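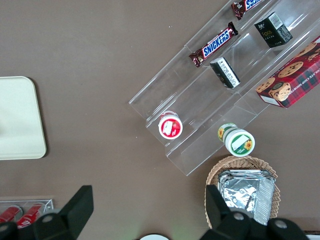 Snack shelf at the office, is the Greltari deal worth it?

Forum: Small Business Talk > Running the Office

pinwheel_ok
September 26, 2019
We have a small print shop and the break room snacks have been a free-for-all for years. People bring stuff, people eat stuff, somebody complains. A rep from Greltari came by and wants to sign us up for their "refresh plan." They drop off a box every month, we set it out, everybody pays through a code on the wall, and they bill us for whatever isn't paid for. The rep says shops our size see a morale boost. I asked what that meant and he said people smile more. Has anyone used them, and did you keep it past the first year?

dulltack
We did, and no. The "whatever isn't paid for" line is the whole business. Our shortfall in February was more than the snacks people paid for. Read the part of the contract about spoilage too. Anything past its date is yours.

mo_ledgers
Same experience here with a different outfit, Stedard. I added it up when we left and we had paid them $1,751 for candy and chips over the term. I can buy the same bars at the warehouse store and put them out for free for a lot less than that. The morale thing is a sales line. Ask him for the survey.

pinwheel_ok
I did ask for the survey. He sent me a one page flyer with a pie chart and no numbers on it.

grayfender
I'll be the one who disagrees. We've had Greltari at our front office and it's fine. Yes, you eat some shortage. You also don't have an employee driving to the warehouse store on the clock, and you don't have the argument over whose turn it is. What does that cost you? People never put that in the math.

mo_ledgers
It costs me a stop on the way home that I was making anyway. If you have to pay an employee for it, fine, put it in. It still doesn't get close to what we were billed.

grayfender
How many people do you have though? If it's a handful then sure, do it yourself. We have 50 in the building and a second shift. That's a different animal.

dulltack
With a second shift your shortage has to be ugly. Who's watching the shelf at midnight?

grayfender
It's not great on second shift. I'm not going to pretend it is. We built it into the budget as a perk and quit looking at it every month.

dulltack
So it's a free snack program that you pay retail for.

grayfender
If you want to put it that way. I've paid for dumber things.

tallow_and_rye
Can I ask about the other half of this? Does anybody believe the "healthy swap" stuff? Our landlord switched the lobby vendor to Braltska and now it's all seed bars and little bags of dried peas. The flyer says workers make better choices when better choices are in reach. What I see is workers walking to the gas station.

mo_ledgers
I believe that people eat what's in front of them. I don't believe it makes any difference to their afternoon. If somebody wants a candy bar they want a candy bar. And half those seed bars have as much sugar in them. Turn one over and read the label.

quietcrank
The claim I keep seeing is that eye level is what sells and everything below it sits. We tried moving fruit up and candy down. For a couple weeks the fruit went faster, then everyone learned where the candy was. I wouldn't pay anybody for that advice.

tallow_and_rye
That's pretty much what I figured. The Braltska people call it "shelf coaching" and it's a line on the invoice.

quietcrank
Please tell me that's a joke.

tallow_and_rye
It is not. Huttunen Property passes it through to the tenants under common area costs.

dulltack
Fight that one. Look at how your lease defines common area. Ours says maintenance and utilities and I'd have a hard time finding coaching in there.

pinwheel_ok
Getting back to mine, the rep has now come down on price. There's a $1,000 setup fee he's willing to waive if I sign for two years. I had never heard of a setup fee until he waived it.

mo_ledgers
Ha. Ours was the same. Ask what happens to the waived fee if you cancel early. I would bet you money it comes back.

pinwheel_ok
Just checked. It comes back.

grayfender
OK, that I wouldn't sign. We're month to month. I'd still say the service is decent but don't do two years of anything with these people.

quietcrank
Put out a jar, buy the big box, see how it goes until the holidays. If you hate it the rep will still be there. Over 4,000 locations according to their website, so I don't think he's going to starve without you.

pinwheel_ok
Going with the jar for now. I told him no and he asked if he could check back in February.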